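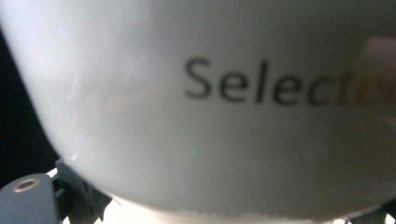 tmunro_av
Joined: April
Subject: Red carpet stream on Collora, audio drift and the missing interviews

Opening a separate thread for this so it stops filling up the gowns and suits one. The Collora stream of the Varnari Awards arrivals ran with the audio ahead of the picture for most of the second hour. I recorded the feed locally and compared the shutter noise from the press pen against the visible flashes. The offset is 23 frames at its worst, and it resets to zero each time they cut to the stage camera. Two of the interviews announced on the running order never appeared at all, including the one with Nahuel Carrasco and Effie Gourlay, who had walked in together and were the reason many people tuned in. The carpet itself was lit like the side of a glazed white mug, bright sheen at upper left and falling off to soft gray toward the right, so anyone interviewed at the right-hand mark came out a stop darker. I would like to establish whether the missing interviews were recorded and dropped, or never done.

- Torquil Munro

pressrow4
The Carrasco and Gourlay interview was done. They stopped at the second mark and spoke to the host with the green cards. It is visible in the background of the wide shot while Aurélien Jacquet is talking about his jacket. No audio from it, obviously.

tmunro_av
Thanks. Which wide shot? There are two during the Jacquet segment, one before the step-and-repeat board is moved and one after.

pressrow4
After. The board is already on the left.

lenscap_dana
I disagree that it was an interview. I went back to the same shot. The host is holding the microphone down at waist height the entire time. That is a greeting. A recorded interview has the mic up and a second person with a boom or a light, and there is neither.

pressrow4
Mic is up at the end of the shot. The cut comes right after.

lenscap_dana
Up for under a second. I would not build a dropped segment out of that.

HUrquhart
Some background on the workflow. I did carpet work for a regional channel for a number of years, not this event. The running order given to viewers is written in the afternoon and lists requests, with no guarantee attached. Publicists confirm or decline at the car door. When a couple has just gone public, it is common for the publicist to allow stills and decline video. Photographs of Carrasco and Gourlay at the board exist, so stills were allowed. Absence of video is consistent with a declined request.

- Hamish Urquhart

tmunro_av
Consistent with it, yes, but the host introduced them. At the top of the second hour she says "Nahuel and Effie are with us shortly." A declined request would have been pulled from the cards by then.

HUrquhart
The cards are printed once. Changes go to the earpiece, and the earpiece was on the same audio path you are describing as faulty.

tmunro_av
That is a fair point. If talkback was late as well, she could have been reading an outdated line.

quietseat
Can someone explain the drift to a person who only watches for the clothes? I saw it on my TV and assumed it was my soundbar.

tmunro_av
Picture and sound are encoded separately and given matching time stamps. If one encoder drops data and does not correct its clock, the two slide apart. Switching to the stage camera loads a fresh source and lines them up again. Your soundbar would give a constant offset for the whole program – this one grew.

quietseat
Mine was constant.

tmunro_av
Then you may have both problems. Check the delay setting with a different channel.

lenscap_dana
Back on the couple. The Proltach gossip page now has an item saying they "refused to speak to anyone." It cites no source and uses a still that came from the board. Please do not repost it as confirmation.

pressrow4
It also has her dress down as Benkirane, and the Benkirane account posted its list of guests without her on it. I would treat the whole item as unreliable.

HUrquhart
Agreed. "Refused to speak" and "video declined by publicist" are different events. The second is routine.

quietseat
She looked happy, for what it is worth. They were holding hands all the way to the doors.

modteam
Thread split completed at the request of the original poster. Posts 1011 and 1331 from the gowns and suits thread concern the audio fault and have been copied to the archive section. Keep outfit discussion in the other thread.

tmunro_av
Update. I wrote to Collora support and received a reply acknowledging "intermittent sync issues on the arrivals feed." The on-demand version will be replaced. They did not answer the question about interviews. I will compare running times when the new file is up and post the difference.

lenscap_dana
If it comes out longer I will withdraw my objection. Until then I am leaving it at a greeting.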